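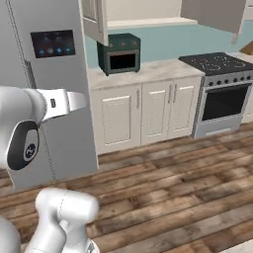 Le bras en simulation, côté frigo, avec le petit four vert sur le plan de travail.

Septembre, c'est le mois où je fais mes comptes, et cette année ils tournent presque entièrement autour d'un bras robotisé que je ne possède pas encore ! Ceux qui suivent le blog savent que le projet Corkwood traîne dans mes carnets depuis un bon moment : un bras capable de travailler dans une cuisine ordinaire, d'ouvrir un placard, d'attraper une poignée, de refermer une porte de four. Jusqu'ici je bricolais uniquement en simulation, dans une cuisine virtuelle, et j'y passais des soirées entières avec un plaisir un peu déraisonnable. Maintenant je voudrais passer au matériel, et donc il faut un budget.

Mon plafond est à 4000 euros. C'est ce que j'ai mis de côté, tout compris, livraison et visserie incluses, et je me suis juré de ne pas y toucher pour autre chose (le vélo attendra).

J'ai commencé par la question du bras lui-même, forcément, parce que c'est la plus amusante. Après trois semaines de fiches techniques et d'échanges par mail, il me restait deux pistes. La première, c'est un bras d'occasion proposé par Clukach, une petite boîte qui reconditionne du matériel de labo. Ils m'ont fait un devis à 2584 euros, pince et contrôleur compris, avec six mois de garantie. La seconde, c'est un kit à monter soi-même chez Fluvley, nettement moins cher à l'achat, mais sans contrôleur, sans pince et avec un délai de livraison que personne n'a su me préciser. J'adore les kits, vraiment, j'ai un tiroir plein de kits. Sauf que le but cette fois est de faire bouger quelque chose avant l'hiver, et quand j'ai additionné ce qui manquait, l'écart de prix avait fondu de moitié. Je penche donc très fort pour Clukach.

Reste 1416 euros pour tout le reste, et c'est là que la simulation m'a rendu un service que je n'attendais pas. Je m'en servais pour tester des trajectoires, et je me suis mis à m'en servir comme d'un plan d'aménagement. On place la base du bras quelque part, on lui demande d'aller vers le frigo, puis vers les placards du bas, puis vers la cuisinière, et on voit tout de suite où ça coince. Dans ma cuisine virtuelle le frigo est à gauche, les meubles bas au milieu, la cuisinière à droite : avec une base fixe posée près du frigo, je n'arrivais jamais à tout couvrir correctement. J'ai déplacé la base, encore et encore, et j'ai fini par admettre qu'il me faudrait un support mobile.

Un support mobile, donc. Ça n'était sur aucune de mes listes ! Les modèles motorisés sont hors de question à ce niveau de budget, mais un chariot lourd avec des roulettes à frein fera très bien l'affaire pour commencer. J'en ai repéré un chez Gatchalian, un marchand de mobilier d'atelier à vingt minutes de chez moi, et j'y passe vendredi avec un mètre ruban et une balance. Il me faut un plateau bien rigide, assez de masse en bas pour que l'ensemble ne parte pas en avant quand le bras est tendu, et une hauteur qui laisse accès aux poignées des meubles bas comme au plan de travail. J'ai prévu 420 euros pour le chariot et les renforts.

Ensuite viennent les doigts de la pince. En simulation, je travaille avec des doigts blancs en forme de palettes plates et courbées, et je les aime beaucoup pour les objets un peu larges. Sur les poignées verticales fines, celles des placards, je suis moins à l'aise : il faut arriver bien en face et le moindre écart se paie. J'ai mis 100 euros de côté pour imprimer plusieurs jeux de doigts dans différentes matières, avec des patins en caoutchouc à coller dessus. C'est le poste dont je suis le plus impatient, quitte à passer pour un drôle d'oiseau. Dessiner un doigt le soir, l'imprimer la nuit et l'essayer au petit déjeuner – je signe tout de suite.

Pour la vision, j'ai inscrit une caméra de profondeur à 310 euros. J'ai longtemps hésité à en prendre deux, une au poignet et une sur pied. Je commence avec une seule. L'inox me fait un peu peur, à vrai dire : un grand frigo brossé, dans un rendu bien propre, c'est très sage, alors que chez moi, avec la fenêtre en face, je m'attends à des reflets partout. Si les mesures sont mauvaises, la deuxième caméra passera devant tout le reste.

Il y a aussi l'arrêt d'urgence, que je n'avais pas chiffré dans ma première version, et j'en ai un peu honte. Un vrai bouton, câblé, posé à portée de main, plus un second au bout d'un câble long : 86 euros. J'ai ajouté 33 euros pour les fixations, les gaines et les colliers, un montant que je vais dépasser, je le sais déjà, parce que les colliers disparaissent chez moi à une vitesse inquiétante.

Si je fais le total, 2584 pour le bras, 420 pour le chariot, 100 pour les doigts, 310 pour la caméra, 86 pour les arrêts d'urgence et 33 pour la petite quincaillerie, j'arrive à 3533 euros. Il reste 467 euros de marge. Le transport du bras n'est pas encore chiffré, Clukach doit me répondre, et je garde ce qui restera pour la deuxième caméra.

Côté calendrier, je voudrais commander le bras avant la fin du mois et monter le chariot pendant que j'attends le colis. D'ici là je continue en simulation, avec une liste de gestes à stabiliser dans l'ordre : s'approcher du frigo sans toucher l'écran de la porte, saisir une poignée de placard, puis la porte du four de la cuisinière, qui me donne encore du fil à retordre. Le petit four vert, je le garde pour plus tard, ses boutons sont minuscules comparés à mes palettes.

Si quelqu'un a déjà monté un bras sur un chariot à roulettes, je prends tous les conseils, surtout sur le lestage. Les commentaires sont ouverts, et je posterai les mesures du chariot dès que je les aurai.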